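Section 8. Setting Up Match Day in Duda

Welcome back! By now your Mistham league account is open and your squad list is loaded, so we can get to the part most club secretaries look forward to, which is putting a real fixture on the board.

1. Open Duda and choose Fixtures from the menu on the left, then press New Match.

2. Pick your home ground. If you share a field with another club, go ahead and choose the shared listing (it has a small letter S beside it) so both calendars fill in together.
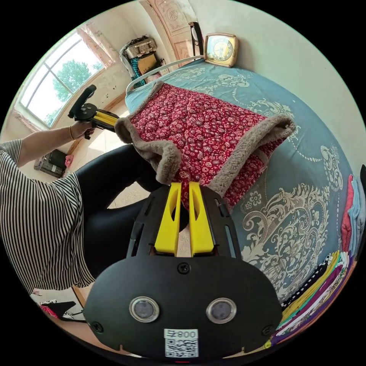

Fig. 8a. Red floral blanket with fleece trim.

3. Type in the kickoff time and press Save. Evening games need the letters PM, and yes, we have all scheduled a cup tie for the small hours at one time or another!

Note: Duda holds up to 148 players per club. Youth and senior squads share that total.

4. Add your match officials. You need 2 assistants for a league game, and the Confirm button stays gray until both names are in. 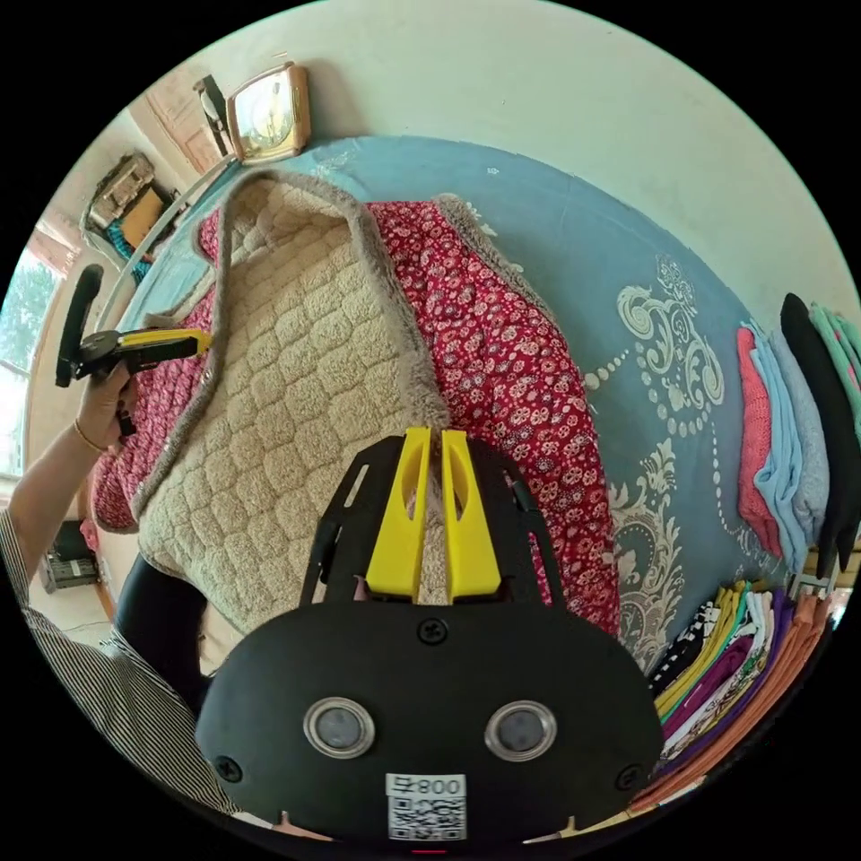

Fig. 8b. Quilted beige garment and red print, laid out on a bed.

5. Choose your starting lineup by dragging names onto the field diagram. Take your time over this one, and if you change your mind halfway through, Undo will step you back one name at a time.

Caution: Do not press Publish until the visiting club has accepted. Publishing sends a message to every player and parent on the list, and it can't be called back.

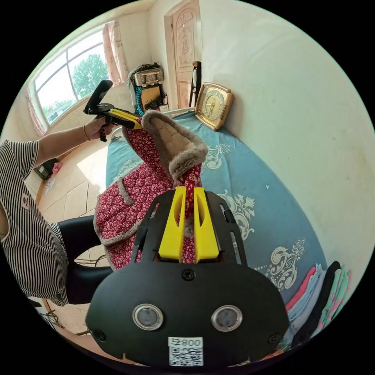
6. Once the visitors accept, press Publish. The fixture turns green and shows up on your club page.

7. After the final whistle, enter the score and the scorers, then ask the other secretary to do the same. If the two scores don't agree, the result goes to the league desk, where Hortensia Ospina will get in touch with both clubs.

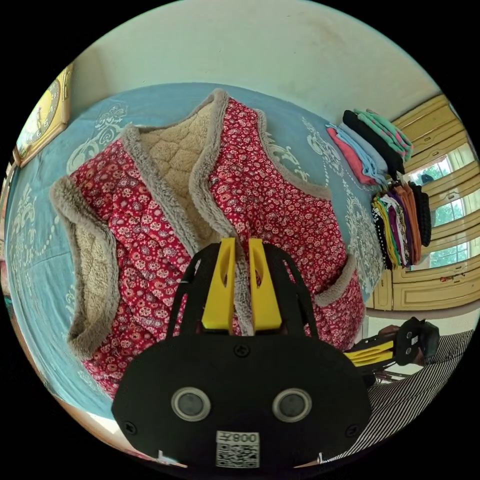 Fig. 8c. Red quilted vest, spread open.

Postponed games are covered in the next section, along with moving a fixture to a new ground.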